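Search this site Search Go

How I wash a fleece jacket without ruining it

I've owned the same fleece for years and for most of that time I washed it terribly. Hot water, loads of softener, a long spin in the dryer with the bath towels - and then I wondered why it felt like an old doormat! So I changed my ways, and this is the routine I use now on every fleece and brushed top in the house.

First, empty the pockets and zip everything up. Turn the jacket inside out so the soft outer face doesn't rub against the drum. If you've got any Velcro tabs, close those too (they will grab the fuzz and yank it right out, ask me how I know).

Next, look for marks. Collars and cuffs get greasy before anything else. I dab on a little plain liquid detergent with my finger, leave it while I make a coffee, then wipe it with a damp cloth. Don't scrub. I used a nail brush on my Konstead jacket once and there's still a bald patch by the zipper.

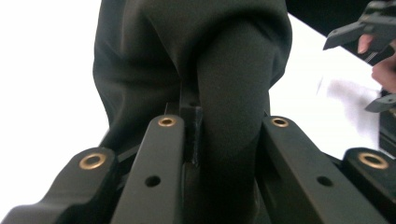

Dark brushed fabric, folds and all.

Now the wash itself. Cold water, gentle cycle, and go easy on the detergent. I put in 2 tablespoons for a small load and that's plenty. Skip the fabric softener completely, it coats the fibers and makes them clump. I never wash fleece with towels or anything that sheds, and dark colors go in with other darks. With 4 jackets my machine is full, and I'd sooner run it twice than cram in another one.

Mine spins at 700 on the gentle setting and I leave it there. Anything faster and I get creases across the back that take forever to drop out.

For drying, give it a good shake and lay it flat over a rack, sleeves out to the sides. In July mine dries on the porch in an afternoon. In winter it takes 2 days in the back bedroom, and yes, that's annoying, but I still keep it out of the dryer.

Last bit! Once it's fully dry, turn it right side out and go over it with a soft clothes brush, short strokes, all in one direction. Pills come off with a fabric shaver if you keep the jacket flat and don't press. I do the elbows first because mine are always the worst.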